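From: Gayan Akanda
To: lunch list
Date: 2 Apr 2020
Subject: Re: packing lunches the night before

Şükran Akbulut wrote:
> Does anyone pack the whole bag in the evening, or only the
> containers? My navy bag takes up a full shelf in the fridge.

Only the containers here. The insulated bag stays out on the table overnight, so the lining can air. We have used soft bags with a strap on the front since February and they hold up fine.

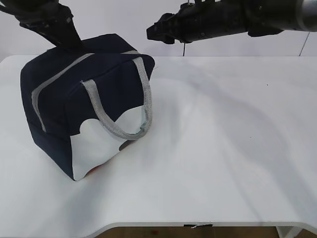
In the morning the container goes in first, flat on the bottom, and then the ice pack. I had a Sinura box before and gave up on it — the lid leaked after 3 weeks. Any clear one with a locking lid will do.

Fruit goes in last. Bananas stay out of the fridge, and I keep them away from the ice pack too. A bunch of 6 lasts us almost a week. 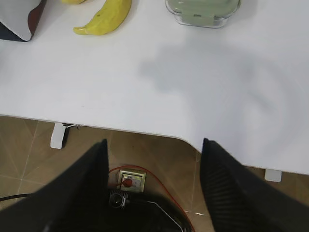

Şükran says she puts hers in the side pocket of her work bag, and they still get bruised by noon. I would try them on top of the container, stem toward the zipper.

Gayan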